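Entryway bench

An entryway bench is a low seat placed just inside the main door of a house or apartment, used mostly for putting on and taking off shoes. It is also called a hall bench or, when combined with a rack of coat hooks, a hall tree.
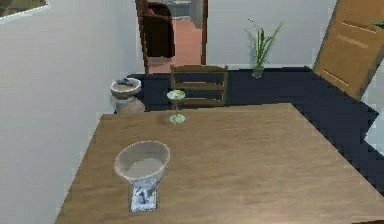 The bench differs from a dining or garden bench mainly in its depth. Halls are narrow, and a seat that would be comfortable for a long meal takes up too much of the walking space beside a door. Many entryway benches have no back, and some are fixed to the wall on brackets so that the floor below can be swept.

Origins

Seats near the door appear in many kinds of housing. In larger European homes, a chest or settle in the hall gave visitors and messengers a place to wait, and the chest could hold blankets or outdoor clothing. In Japan, the raised step at the inner edge of the genkan, the area where shoes are left, has long been used as a seat, and a separate bench was often unnecessary. In North American farmhouses the back door was the working entrance, and a plain plank seat beside it was used for pulling off boots.

The hall tree, which joins a seat, a mirror and hooks in one tall piece, became common in the United States during the Victorian period. It fell out of favor as houses were built with smaller front halls and closets took over the storage of coats. Interest in benches returned with the mudroom, a secondary entrance room that became a regular feature of new suburban houses late in the twentieth century.

Types

The open bench is a seat on legs with nothing underneath, or with a single slatted shelf for shoes. It is the simplest type to build and the easiest to move.

The storage bench has a hinged lid over a box. The lid needs a support or a slow-closing hinge, particularly in homes with small children. Anything kept on the seat has to be moved before the box can be opened, and owners often use the space for out-of-season items.

The cubby bench has open compartments below the seat, usually one for each member of the household. Baskets may be fitted into the compartments.

The built-in bench is fastened to the wall and often framed by tall side panels with hooks above. It is normally made for one position and stays with the house when it is sold.

The fold-down bench is hinged to the wall and drops flat when not in use. An early model sold for apartments was the Nunollow, drawn by the furniture designer Masaru Hoshino for the maker Rininix. Its seat closed against a shallow wall frame that projected 2 inches, and the frame carried a row of pegs. The first production run was 673 pieces. A later version, the Xenos, replaced the side chains with metal arms and had a wider seat.

Dimensions

Seat height generally follows that of an ordinary chair, though benches meant for children are lower. A length of 40 inches allows one adult to sit with a bag alongside; two adults need more. The carpenter Markos Fragkou, in his manual Prumatside, gives 20 inches as the greatest depth for a bench in a front hall and advises a shallower seat wherever the door swings toward it. He also recommends marking the outline of the bench on the floor with tape and using the hall that way for a week before cutting any wood.

Materials and finish

Oak, maple and pine are all common. Pine dents easily but is cheap and takes paint well. Painted seats show wear first along the front edge, where coats and bags rub against them, and a clear finish over the paint slows this down. Metal frames with wooden seats are used in narrower halls.

The feet and lower rails get the hardest treatment in places with snow, as road salt and meltwater collect on the floor. Rubber or plastic glides lift the legs slightly clear of the wet. A boot tray beside or under the bench serves the same purpose for the floor.

Cushions are usually tied on or backed with a non-slip pad. Covers that can be taken off and washed are preferred, and outdoor fabric is sometimes used indoors for this reason.

Placement

The bench is normally set on the side of the hall away from the door hinge. Hooks mounted above it are placed high enough that a seated person does not lean back into them. On covered porches a similar bench may stand outside the door, but indoor furniture glue and finishes tend to fail there, and an outdoor-rated piece is used instead.

See also

Boot scraper
Coat rack
Mudroom
Settle (furniture)
Window seat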